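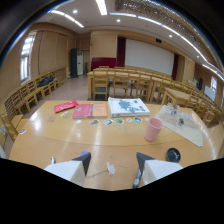
Figura 7.1. Mesa de madeira com livros, autocolantes redondos e um copo cor-de-rosa.

Capítulo 7
Classificar e arrumar objetos

Uma mesa partilhada acumula depressa coisas de natureza diferente. Na figura 7.1 há livros de vários tamanhos, autocolantes, pedaços de papel, uma tampa preta e uma flor branca com o pé verde. Antes de arrumar uma mesa destas, é preciso decidir por que critério se formam os grupos.

O critério pode ser o material, o tamanho ou o uso. Pelo material, os livros ficam com os papéis soltos. Pelo tamanho, o livro branco, o maior dos impressos, fica à parte e os autocolantes juntam-se às outras peças pequenas. Nenhum critério serve para tudo, e o mesmo objeto pode mudar de grupo.

Neste capítulo usaremos o inventário da oficina Hunow, organizado por Dalia Žukauskas, com 754 peças distribuídas por 40 caixas. Na secção 7.1 definem-se os termos «classe», «critério» e «resto». A secção 7.2 trata das etiquetas e a 7.3 dos objetos que não cabem em nenhuma classe.

Para começar, escolha uma mesa de casa ou da escola e registe no caderno o que está sobre ela, sem mudar nada de lugar.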